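Turel 합창단용 접이식 단상 3단

제품 번호 2847
판매가와 배송비는 견적 요청 후 안내해 드립니다.

Turel 3단 단상은 합창단과 뮤지컬 앙상블이 연습실과 공연장을 오가며 쓰는 접이식 계단형 단상입니다. 한 세트에 서는 인원은 9명이며, 여러 세트를 옆으로 이어 붙이면 반원형 대형을 만들 수 있습니다. 연결 고리는 세트마다 들어 있습니다.

상판은 자작 합판에 미끄럼 방지 카펫을 붙였습니다. 카펫 색은 검정과 진회색 중에서 고르실 수 있습니다. 구두를 신고 오르내릴 때 나는 소리가 객석까지 잘 들리지 않도록 상판과 프레임 사이에 고무 패드를 넣었습니다. 프레임은 분체 도장한 강관이고, 무대 바닥에 닿는 부분에는 흰 자국이 남지 않는 고무 발이 달려 있습니다.

규격
펼친 폭: 1,863mm
단 수: 3단
프레임: 분체 도장 강관
이동: 뒷면 바퀴 2개
접고 펴는 인원: 성인 2명
난간: 맨 윗단 뒤쪽 난간 기본 포함, 옆 난간 별도

설치 방법
접힌 상태로 자리까지 밀고 간 다음 잠금 핀을 뽑습니다. 두 사람이 양쪽에서 프레임을 잡고 앞단부터 내려 주세요. 다 펼치면 잠금 핀을 다시 꽂고, 뒤쪽 난간을 홈에 끼워 손잡이 나사를 조입니다. 사람이 올라가 있을 때는 단상을 밀거나 끌지 마십시오. 경사진 무대에서 쓰실 때는 조절식 발을 따로 주문하셔야 합니다. 경사 각도를 알려 주시면 맞는 길이로 보내 드립니다.

같이 쓰는 제품
Zastberg 옆 난간: 좌우 한 쌍. 어린이 합창단에는 함께 주문하시길 권합니다. 기존 세트에도 구멍을 뚫지 않고 달 수 있습니다.
Gunawardena 지휘대: 단상과 같은 카펫으로 마감하며 악보대 고정 홈이 있습니다.
Fellbridge 운반 카트: 접은 단상을 세워서 싣습니다. 일반 화물 승강기에 들어갑니다.

사용 후기
저희는 창작 뮤지컬을 올리는 아마추어 극단입니다. 코러스 장면이 많아서 연습 첫 주부터 이 단상을 썼습니다. 2막에서 대형이 바뀔 때 바퀴로 밀어 옮기는데 장면 전환 음악 안에 끝납니다. 카펫에 위치 표시 테이프를 붙였다 떼면 보풀이 조금 일어나는 점은 아쉽습니다. 난간 나사는 공연 전마다 다시 조이고 있습니다.
— Yaowalak Ongart, 무대감독

대여와 납기
구매 외에 공연 기간만 빌리실 수도 있습니다. 대여는 반입일부터 반출일까지로 계산하고, 연장은 반출 전날 오후 3시까지 전화로 알려 주시면 됩니다. 12월 공연용은 9월부터 예약을 받습니다. 진회색은 재고가 적어 납기가 더 걸릴 수 있으니 주문 전에 문의해 주세요.

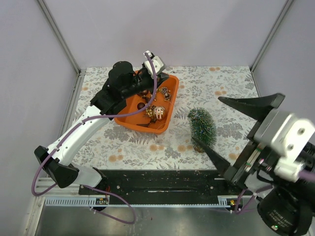
단상을 한 단만 따로 쓸 수 있나요?
3단이 하나의 프레임으로 접히는 구조라 단을 분리해서 쓸 수는 없습니다. 낮은 단 하나만 필요하시면 같은 카펫으로 마감한 단독 받침대를 주문 제작해 드립니다.

보관과 관리
접은 단상은 바퀴 쪽이 아래로 가게 세우고 잠금 핀을 꽂아 두십시오. 카펫은 진공청소기로 청소하고, 얼룩은 물기를 꼭 짠 천으로 닦습니다. 고무 발과 잠금 핀은 소모품으로 따로 판매합니다. 부품을 주문하실 때는 프레임 안쪽 스티커의 일련번호를 함께 적어 주세요.

보증
프레임 보증 기간은 2년입니다. 카펫 마모와 옥외 사용으로 생긴 녹은 보증에서 제외됩니다.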